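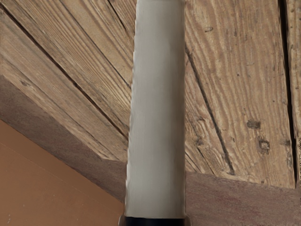 Junemus Robotics Club: Call for Student Members, Simulation Team

The Junemus Robotics Club is looking for students to join its simulation team for the coming school year. The team builds and tests robot tasks on the computer before the hardware group tries them in the shop. We have 7 open places. Students in grades 9 through 12 from any school in the Shao district can apply, and home-schooled students are welcome.

What the team does

This year's project is called Vundine. It is a tabletop handling task: a simulated arm has to locate objects on a work surface, pick them up and set them down at a marked spot. The simulation team makes the surfaces and objects, sets up the virtual cameras, writes the control scripts and keeps the results. The hardware group then runs the same task on the club's arm and tells us where the two disagree. They often disagree, and much of the spring goes to finding out why.

New members start in one of these areas:

Scene building -- modeling tables, parts and fixtures, and applying textures such as wood grain. You will also place virtual cameras and check what they can and can't see past the arm.
Control -- writing and testing motion scripts in Python.
Testing -- running trials, logging failures and reporting bugs to the other two groups.

You can ask for an area on the form. We try to give people their first choice, but testing usually needs the most hands. Members can switch in January.

Time

The team meets twice a week from 3:30 to 5:30 p.m. in the computer lab at the Rovent Learning Center, 145 Mill Street, Room 3. Enter from the parking lot side; the front doors are locked after 3. Meetings start in September and run through May. There is a regional competition in April, and members are expected to attend the practice sessions in the two weeks before it. If you play a fall sport, tell us on the form and we can work out a later start.

What you need

You do not need to have been in a robotics club before. You should have finished Algebra 1 and be comfortable installing and using software on your own. Some Python is helpful for the control area. Members with no programming background go through a short course in the first month, taught by returning students.

The lab has computers for everyone. You may bring your own laptop, but check with us first about the graphics card.

Cost

Membership is free. Competition travel is paid by the club, except meals. Club shirts are optional.

How to apply

Pick up a form at the front desk of the Learning Center or in the lab during meeting hours. Along with the form, turn in one page on something you made or fixed and what went wrong along the way. It can be a program, a bike, a shelf or anything else. Drawings and code printouts may be attached. Applicants under 18 need a parent or guardian signature.

Forms are due by the end of August. We will invite applicants to a one-hour visit in the lab, where you will try a small scene-editing exercise with a current member. Places are filled after the visits, and we keep a waiting list through October.

Questions can be left at the front desk, marked for Junemus simulation team, or by phone at extension 1224.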